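Shop > Help > Packing and Unpacking FAQ

Orders Shipping Returns Contact

Wrapping small breakables: your questions

We get plenty of letters about this at Istwood, and we love every one of them, so do write in if yours isn't answered on this page!

What do I wrap first, paper or plastic?
Paper first, always. Crumple it well before it goes anywhere near your cup or figurine (flat sheets don't cushion much), tuck it in all around, and put the clear plastic over the top to hold everything together. I like 2 layers of paper for anything with a handle - handles are terrible for snapping.

How tight should the plastic be?
Snug enough that the bundle keeps its shape when you pick it up. A loose edge hanging down is fine and gives you something to pull on later.

Can I send back a piece from the Hivov range in my own wrapping?
You certainly can, and you're welcome to reuse whatever it came in. Just leave the order slip on top, where our returns desk will spot it.

What should a finished bundle look like?
Rounded, a bit lumpy, and nothing fancy. Creases and folds are all part of it.

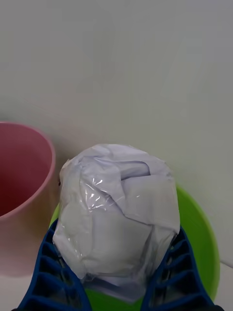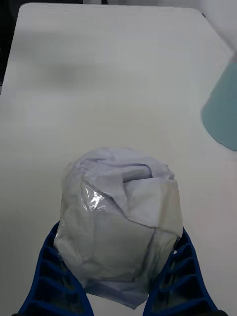
Can I use newspaper instead of white paper?
Newspaper cushions very nicely, but the ink can rub off on pale or unglazed pieces, so for those we'd stay with plain white. If newspaper is all you have, put one clean sheet against the piece and save the newsprint for the outside.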